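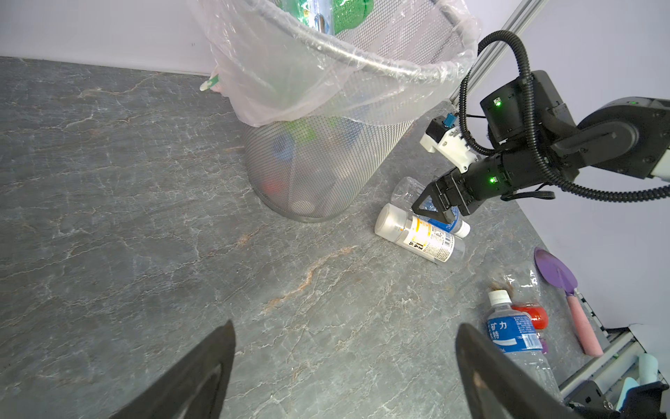

Does the way parents split chores between them predict how their children later expect to divide paid and unpaid work? In our data it does, and the father's share of routine chores is a stronger predictor than the mother's hours of employment.

4.2 Division of routine chores and children's expectations

The analysis uses the second wave of the Trostby Family Survey, which covers 3,956 households with at least one child between 11 and 16. Both parents and one child per household filled in separate questionnaires. We dropped households in which the child's form was missing or in which only one parent lived at the address. A further 514 households were set aside because the two parents' reports of weekly chore hours could not be reconciled under the rule given in Section 3.

Chores were grouped as routine (cooking, dishes, laundry, cleaning, taking out trash) or occasional (repairs, yard work, paperwork). Earlier work with the Flullimen scale combined the two groups into a single score. We keep them apart. Occasional tasks can be moved to a free weekend, while routine tasks compete directly with working hours, and a combined score hides this difference.

The outcome is the child's expected share of housework at age 30, given on a scale from zero to 100. Children were also asked whether they expected to work full time while raising a child under three. Answers to the second item were coded as yes, no or undecided; undecided answers were kept as their own category.

Figure 3. Household waste basket. Taking out trash is coded as a routine chore.

Among daughters, a higher paternal share of routine chores goes with a lower expected share of housework and a greater chance of expecting full-time work. Among sons, the first relation is reversed — sons whose fathers do more expect to do more themselves — and the second is weak. The father's share of occasional chores has no clear relation to either outcome once routine chores are in the model.

The mother's working hours matter less than we expected. They are related to daughters' work plans in the simple model, but the coefficient shrinks when parental education is added and is no longer distinguishable from zero when routine chores are entered. Household income changes little in any version.

Two limits should be noted. Expected shares are statements made in adolescence, and the survey has not yet followed the children into their own households. Chore hours are also self-reported, and fathers' reports of their own hours exceed mothers' reports of the same hours in most households. We repeated the models with the mother's report alone. The signs did not change, although the estimate for sons became less precise.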